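July — by Kaede Kaneko
Reading time: 3 min

Pre-run checklist, sorting cell, planner build 13

Filled in by me, second check by Noboru Ebihara. Please write the comment also when the item is OK.

1. Emergency stop pressed and released, controller returns to idle. OK.

2. Joint limits loaded from the cell file and not from the default file. OK. Comment: the default file is still in the same folder. Tsutomu Minami will move it.

3. Speed cap in the planner is the same as in the controller. NOT OK at first check. Planner had 400 mm/s, controller had the lower value from last month. Corrected in both, restarted, read back again. OK now.

4. Collision model matches the real table. OK with comment, see below.

5. Watchdog timeout 60 ms, tested by stopping the planner process by hand. OK, the arm held position each time.

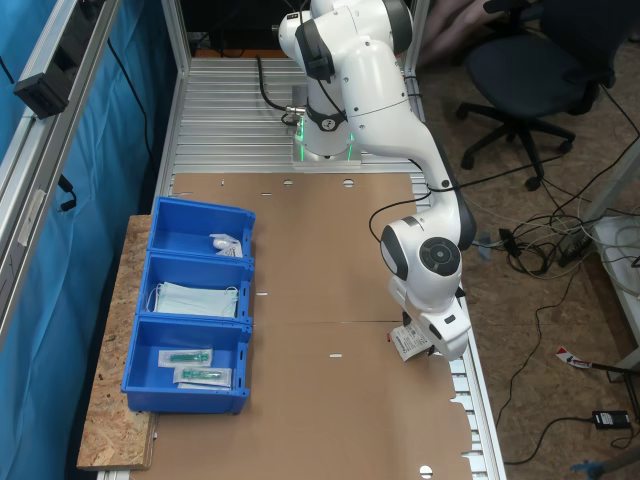

Comment on item 4. The collision model in Pekach is a simple one: boxes for the table, the bins and the posts, and one capsule for each link. It does not know about cables. For this reason I ask the operator to look at the thin black cable that hangs in a loop beside the lower link, near the wrist, before each new path is approved. I added a margin of 3 cm to the wrist capsule, but a loop can be wider than this — the margin is not a permission to skip the look.

6. Held object attached to the planning model after grasp. OK. Comment: a paper packet can hang at an angle in the fingers, so the attached box must be larger than the flat packet. Rin Aoki made the change, I reviewed it.

7. Perception confidence threshold written in the log. NOT OK. The log shows the name of the threshold but no value. Open, assigned to Sorcha Hegarty.

8. Replay of the last recorded path in simulation, no contact reported. OK.

Result: run allowed at reduced speed. Item 7 must be closed before full speed.

We use cookies to remember your settings. Accept | Manage
Get the Okabe newsletter by e-mail. Subscribe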